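Used car walk-round checklist, with my notes

I buy and sell a few used cars a year out of my own driveway, and this is the list I carry on my clipboard. The remarks under each line come from the last one I looked at, a Stalier wagon offered by a seller over in Macapagal, because a bare list of boxes never helped me much when I was starting out. Print it, scribble on it, cross out the bits that don't apply to you.

Asking price: $3,580
Seller: private, second owner
Time of viewing: 9:15 a.m., engine not started before I got there (I asked on the phone the night before, and put my hand on the hood to be sure)

1. PAPERWORK

[x] Title in the seller's name
[x] VIN on the title matches dash and door jamb
[x] No lien showing
[ ] Full service history

The title was clean and he had it on the passenger seat waiting for me, which I always like. Service history was a fat envelope of receipts with a two-year hole in the middle. He said his brother did the oil changes in that stretch. Could be! I marked it as missing anyway. If it isn't on paper I price the car as though it didn't get done.

2. BODY AND GLASS

[x] Panel gaps even on both sides
[x] No overspray on rubber or trim
[!] Rust, rear wheel arches
[x] Windshield free of cracks in driver's view
[!] Tailgate seal

Take your time with this one and walk around twice, once in each direction. I missed the bubbling on the right rear arch going clockwise and saw it right away coming back. It's surface stuff so far, about the length of my thumb, and I'd want it sanded and treated before winter. The tailgate seal has come away at the top corner. I pulled up the cargo floor to look for water and found a dry spare tire well and one very old french fry.

3. TIRES AND WHEELS

[x] Same brand and size on each axle
[x] Tread even across the width, front
[!] Tread even across the width, rear
[x] Spare present and holding air
[x] Jack and lug wrench present

The rears are worn on the inside edge, and you won't see that unless you get down on the ground and reach around the back. Bring an old towel to kneel on. I figured on an alignment plus two tires and wrote 500 dollars next to this line – maybe a bit high, but I'd sooner be pleasantly surprised.

4. UNDER THE HOOD

[x] Oil level and color
[x] Coolant level, no oily film
[x] Brake fluid between the marks
[!] Battery hold-down
[x] Belts free of cracks
[!] Wiring neat, no bare copper

The battery was sitting there with no clamp on it whatsoever. That's a cheap part and a ten-minute job, and it's also a fail on my sheet every single time, because a loose battery can tip in a hard turn and short against the metal. The wiring was mostly factory except for one add-on run to an old fog light switch, with a twisted joint and nothing covering it. I'd cut that out and do it over properly. Don't trust tape by itself on anything that carries current near the engine; a crimp and heat shrink will last you a lot longer.

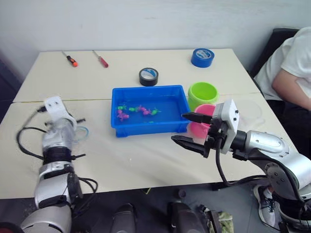

Screwdrivers and tape, blue and black

5. INTERIOR AND SAFETY GEAR

[x] All belts latch, lock on a hard tug, and retract
[x] Airbag light comes on with the key, then goes out
[x] Horn
[x] Wipers, all speeds, plus washers
[!] Heater and defrost
[x] Child seat anchors clear and solid

Try every belt, including the middle one in back that no adult ever sits in. They were all fine. The defrost only blew on the top two fan speeds, and on a lot of cars that's the blower resistor. I've done that job on a Teno hatchback and it was lying on my back under the glove box for half an hour, swearing, so I put it down as a bargaining point.

6. LIGHTS

[x] Low and high beams
[x] Turn signals and hazards
[!] Brake lights, all three
[x] Reverse lights
[x] License plate light

Get the seller to stand on the brake while you look. High-mount light was out. Just a bulb, I'd guess, but check the fuse first.

7. ROAD TEST (20 minutes minimum)

[x] Cold start, no smoke
[x] Steering straight, hands light on the wheel
[x] Brakes firm, no pulling
[x] Gear changes smooth, up and down
[x] No clunks over bumps
[x] Temperature gauge steady

Radio off, windows down for the first half and up for the second. I took it out along Wollby Road where the pavement is good and lousy by turns, then sat in a parking lot and turned the wheel lock to lock listening for clicks. Nothing. It drives really nicely, I have to say! Soft seats, loads of room, and it pulled up a hill with no fuss.

8. SECOND OPINION

[x] Looked over on a lift by somebody else

I get this done even when I feel sure. Arnel Baluyot put it up for me and agreed on the arches and the rear tires. He also found a split boot on the left outer CV joint that I'd missed from the ground, so that's a new line on my list from now on: CV boots, both sides, wheels turned all the way.

RESULT

Pass with repairs. Must fix before driving daily: battery clamp, fog light wiring, rear tires, CV boot, brake light bulb. Can wait a little: arches, tailgate seal, blower.

I offered $2,185 and he laughed, in a friendly way. We're still talking. He wants to hang on to it through May and see who else calls, and I've left him a copy of this sheet with my number on the back.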